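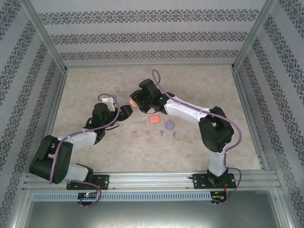 Week 4: Wallpaper, taste and the Victorian front room

Housekeeping first. The tutorial readings are in the usual folder, and the Trostilano chapter has been rescanned so that page 89 no longer features a thumb. If you printed the old one, keep it; the thumb is covering the weakest paragraph. Essay outlines are due at 5 p.m. at the end of the week, by which I mean 5 p.m. and no other p.m.

1. Why paper at all?

Before machine printing, patterned walls were for people who could afford someone to block-print them by hand. Joined sheets were laid out, each colour went on with its own carved block, and each had to dry before the next. A complicated design might need dozens of blocks. In Britain the paper was also taxed, from 1712 until 1836, with predictable results: people bought plain paper and stencilled it at home, which the government noticed and then taxed as well.

The tax went, continuous paper came in, and by the 1840s steam-driven roller printing had brought the price down to something a clerk could manage. Quality varied. The inks were thin, the registration was often hopeless, and the roses frequently parted company with their own leaves. People bought it by the mile.

2. The reformers are unhappy

Cheap pattern produced its own critics almost at once. The design reformers around Henry Cole held that a wall is flat and should have the decency to look it. Shaded bouquets, trompe l'oeil columns and little repeating railway stations were therefore dishonest. Owen Jones gave the position its rulebook in The Grammar of Ornament (1856), which you should look at in the library, where it is too heavy to steal.

Read Dickens on this as well. In the second chapter of Hard Times a gentleman demands to know whether the children would paper a room with representations of horses. Half the class says yes, sees his face, and says no. I have taught tutorials that went exactly like this.

Something to chew on: who gets to decide that a wallpaper is lying? The clerk's wife in her front room had presumably worked out that the columns weren't load-bearing.

3. Green

Scheele's green, an arsenic pigment dating from the 1770s, and its successor emerald green gave a brilliant colour at a low price. By mid-century doctors were writing about sick households in green rooms, and manufacturers were writing back to say that the doctors were hysterical. William Morris, whose family money came partly from a mine that produced arsenic, was not at his best on the subject. Britain never did ban the stuff in wallpaper. Customers went off it, and firms began advertising papers as free from arsenic, a selling point that does make you wonder about the rest of the shop.

4. Out to the colonies

Rolls travelled well and hid a great deal. In Australian cottages, paper was commonly pasted over hessian tacked to the boards, with newspaper underneath for lining. Conservators love this. Peel back a corner and you may get a date, a shipping notice and an ad for liver pills.

Our case study is the Morkmont house at Prernstead. Ronja Bråten's survey found 32 separate papers across the ground floor, several of them stuck directly on top of one another. The hall alone has a dado, a filling and a frieze, none of which appear to have been introduced. Wichai Boonchu's essay on the same house argues that the cheaper patterns at the back tell us more about the family than the showy ones out front, and I think he's right – though he is far too kind about the frieze.

For the tutorial

Read Boonchu in full and Bråten's section on the hall. Bring 500 words on one wallpaper you have lived with. Rental properties are fine, and so is your nan's bathroom. Say what the pattern repeats, how it meets the corners, and what you think it was trying to tell visitors.

Next week: linoleum.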